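Accueil Séries Télévision Plateaux Opinions Archives Contact

Le montage a pris la place de la règle

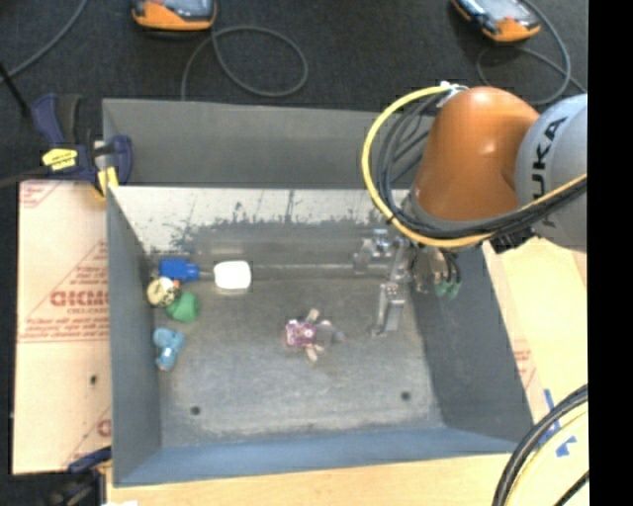
Six petits objets au fond d'un bac métallique gris, un bras robotisé orange et gris au-dessus.

Par Raphaël Picard

Un jeu d'élimination repose sur un contrat : le spectateur connaît la règle avant l'épreuve et peut vérifier le résultat. Drostau, dont la saison 2 s'est achevée en juin, ne remplit plus cette condition.

Le barème initial était lisible. Chaque candidat partait avec 3700 points, perdait une fraction fixe à chaque vote et sortait sous un seuil annoncé à l'antenne. À partir du quatrième épisode, la production introduit des « correctifs » dont la valeur n'apparaît qu'après coup, en incrustation, pendant deux secondes. Amber Garside est éliminée avec 752 points alors que Lachlan Bolger, passé sous le même total une semaine plus tôt, reste en jeu. Aucun carton n'indique la différence de traitement.

On objecte que le public regarde ces programmes pour les personnes et que le calcul l'indiffère. L'argument vaut pour un feuilleton documentaire. Il s'applique mal à un format dont 30 minutes par épisode sont consacrées au décompte.

Le second défaut tient à la chronologie. Les entretiens face caméra sont enregistrés après les votes et insérés avant. Isla Ruawai commente ainsi, au présent, une alliance déjà rompue au moment du tournage. Le procédé est courant. Poussé à ce degré, il retire toute valeur d'indice à la parole des candidats, et l'hypothèse que forme le téléspectateur ne porte plus que sur les choix du monteur.

Zoltora, avec des moyens inférieurs, affichait le score en continu et conservait l'ordre des journées. Les épisodes faibles l'étaient visiblement. Les bons se suivaient sans commentaire en voix off.

Une troisième saison de Drostau est en préparation. Publier le barème complet avant le premier épisode ne coûterait rien au diffuseur. Dater les entretiens à l'écran demanderait une ligne de texte.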